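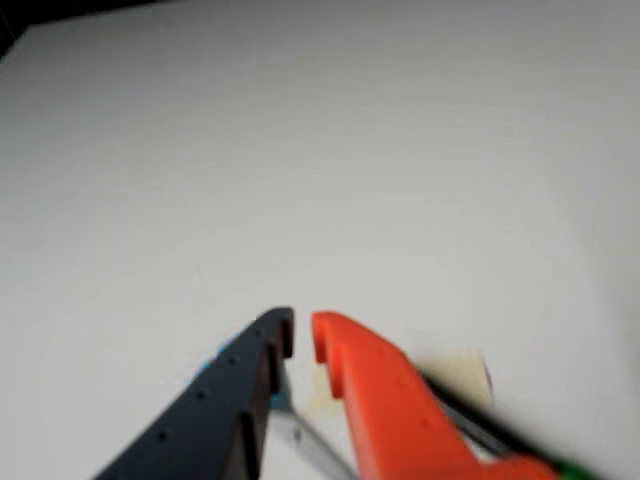 Kestbridge has completed the first stage of an automation program at its Skumell packing and returns site, the company announced on Tuesday, March 28, 2023. Robot arms now handle part of the small-parts sorting that was previously done entirely by hand, and the 110 people employed on the site have been offered new duties, new training or both. The arms work over plain white table surfaces and pick up items between two hooked fingers, one dark and one orange, a color difference that operators use when they report a fault by telephone. "Check the orange side" has already become a common phrase on the floor, according to the shift office.

The program began last August with a review of the tasks that employees had named as the most tiring. Sorting returned fasteners, clips and small fittings was mentioned more often than any other. The work requires a person to stand at a table, lift one small item after another, and place each in the correct tray for the length of a shift. The company recorded a steady number of complaints of wrist and shoulder pain from that section, and absence there was higher than in the rest of the building.

Under the new arrangement, the arms carry out the first sort and employees carry out the second. Items that the system does not recognize are set aside and passed to a person, who decides whether they are to be repaired, restocked or recycled. The final inspection of every tray also remains with employees.

"We asked people what they wanted to stop doing, and we started there," said Sawsan Ghanem, director of operations at Kestbridge. "The judgment about whether a part is good enough to go back to a customer is still made by someone who knows the part."

Seven employees from the sorting section have been trained as cell operators. Their duties include starting and stopping the equipment, clearing jams, changing worn fingertips and keeping the daily log. The training was prepared with Sketico, the company that installed the arms, and takes place during paid working hours. Cell operators are placed one pay grade above their former position.

Nghĩa Nông, who worked in sorting before joining the first training group, said that the change had taken some getting used to. "At the tables you talked to the person beside you all day," he said. "Now I walk between the cells and I talk to people when something stops. My hands feel better at night. I do miss the talking, and I told the managers that."

The company has responded by moving the second-sort tables closer together and by scheduling breaks for the whole section at the same time. A weekly meeting has also been introduced at which operators and sorters may raise problems directly with the engineers.

Employee representatives have given the program a cautious reception. Gearóid Hennessy, who speaks for the site's staff council, said that the council had received a written undertaking that no permanent position would be removed as a result of the first stage. He noted that the undertaking does not extend to temporary contracts, which have usually been offered in the busy months before the end of the year.

"Those contracts are how many of our members first came into the building," Mr. Hennessy said. "We have asked for a clear answer on how many will be offered this year, and we expect to receive it before the second stage is approved."

The council has also asked that information gathered by the equipment not be used to measure the pace of individual employees. Kestbridge has agreed to this in principle, and the wording is under discussion.

According to figures provided by the company, the arms at present complete almost 55 percent of the first sort. The remainder is still done by hand, chiefly because thin, flat parts are difficult to lift from a smooth surface. Kha Vương, the engineer responsible for the cells, said that different fingertip shapes are being tested and that operators decide which ones stay in use. Several changes suggested by the night shift have been adopted, including a lower approach height over the table and a longer pause before the fingers close.

The second stage would bring similar equipment to the Hồ building, where mixed cartons are unpacked. A decision will follow a review period of six months, during which the company and the staff council will examine injury reports, absence records and the results of an employee survey. Employees at both buildings who wish to apply for the next training group may do so through their shift supervisor. Previous technical experience is not required.

Contact the news office | © 2023 Kestbridge. All rights reserved. | Back to top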